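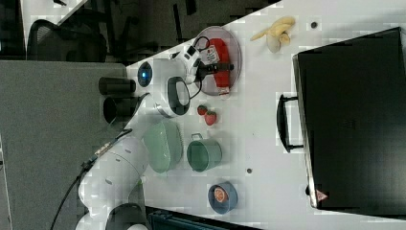 Bench 2, arm over the table with the practice items out. Gripper at the gray plate, red bag or packet.

8 Jul 2026

Kitting trial for Hurnus, continued. The purpose of this bench is to decide which part of the tray-laying job on the Vodness line goes to the arm and which stays with the packers. Practice items only for now. Product samples from Grasso are due next week.

Log totals since the last entry: 207 attempts, 184 completed without a hand on the stop. Most of the remainder are soft packets. The fingers close on the flat part, the packet folds, and the grip check passes on a fold that then slips during the lift. Raised the closing force one step. Fewer slips, but creases in the film, and Hurnus will reject creased film. Put it back.

Fruit shapes are fine. Mug is fine by the handle and poor by the rim. The bowl is a problem once it is on its side – the planner keeps choosing an approach from above and timing out. Needs a side approach or a rule to skip and flag.

Notes from the visit to the Vodness line:

Packers lay trays at a pace the arm will not reach this year. Their complaint is the reach to the back row, over 849 times a shift by the line's own tally, and the shoulder trouble that comes with it. Back row only is a reasonable scope for the arm. Front row and anything soft stays manual.

The shift lead's draft has one packer watching two arms and clearing faults. I don't like it. At the current fault rate that person is walking between stations all shift and never laying a tray, and the job is graded lower than packing on the present pay sheet. Raised this with Dendel, who hold the integration contract. Their answer was that grading is a site matter. Asked for it to go on the open items list anyway.

Packers also asked who resets the arm after a stop. Currently only maintenance has the login. Average wait for maintenance on nights is 10 minutes. Reset rights for trained packers should be in before October or the line will just switch the arm off.

To do:
- side approach for tipped bowls
- wider finger pads, softer face, repeat packet runs at the old force
- log slip and fold as separate faults
- fault rate per hour, per item, for the staffing discussion
- written reset procedure, one page, tried by someone who has not seen it

Cable at the base still drags when joint 1 goes past the left limit. Re-route before the next long run.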